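From: Brodie Doolan
To: Noldale Anglers list
Subject: Re: Walleye at the Casoston dam?

Firouzeh Nazari wrote:

> Has anybody been up to the Casoston end of the lake lately? My brother-in-law
> wants to be taken out for walleye while he's visiting and I've only ever
> fished the south shore for panfish. Is it worth the drive in August, or
> should I just take him to the bluegill pond and let him think that's
> the best we've got? We'd be on the bank or maybe in Murray's old
> aluminum boat if he'll lend it. Neither of us owns anything fancy.
>
> Also, is the ramp at Drirham open again?
>
> Firouzeh

Hi Firouzeh and all,

Yes, go! I was up there twice last week, once with Dindo and once by myself, and it was the best walleye fishing I've had since spring. Evenings only, though. The first trip we launched at two in the afternoon like a couple of fools and had nothing to show for it by supper except one angry rock bass and a sunburn (Dindo's, on the tops of his feet). Then at 7:40 or so the sun got behind the ridge and they just turned on. We had five keepers before dark and threw back a bunch of little ones.

We were in 14 feet of water off the second point north of the dam, the one with the dead pine, drifting crawlers on a plain bottom rig. I tried a chartreuse jig for a while and got one bite on it. Dindo swears by a purple bead in front of the hook. I think he likes the color - but he did outfish me, so put a purple bead on if you've got one. 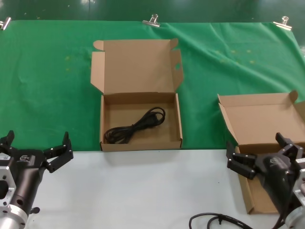 From the bank your best bet is the riprap right below the parking area. Mereana Donnelly was there the night I went alone and she had two nice ones on a stringer, casting a floating minnow bait along the rocks and bringing it back so slow I wanted to grab the rod and crank it for her. Wear decent shoes, those rocks roll. Bring a long-handled net too, or one of you will be climbing down there in the dark with wet hands.

As for Drirham, the ramp is open but only the left lane. The right side still has that drop-off at the end of the concrete and I watched a guy hang his trailer on it. It took three of us and a lot of bad language to get him off. Lake level was 3,433 feet on the board when I launched, so it's down a little from July and you may want to back in farther than feels right. With Murray's boat you'll be fine, you could practically carry the thing.

One warning if you do borrow it: the drain plug. Murray Baxter, I know you're reading this. Firouzeh, check the plug before you back down, then check it again, and bring a bailing can anyhow. Ask me how my sandwiches got wet last year.

Bait shop at Moen has crawlers and is open until six. They were out of leeches both times I stopped. Gas is cheaper there than at the lake too, so fill up on the way.

I'm planning on going again whenever this wind lays down, and there's an open seat if anybody wants to split gas. I'll be putting in at Drirham at 6 p.m. and staying until the mosquitoes win.

And don't you dare tell your brother-in-law about the dead pine until he's already in the boat.

Brodie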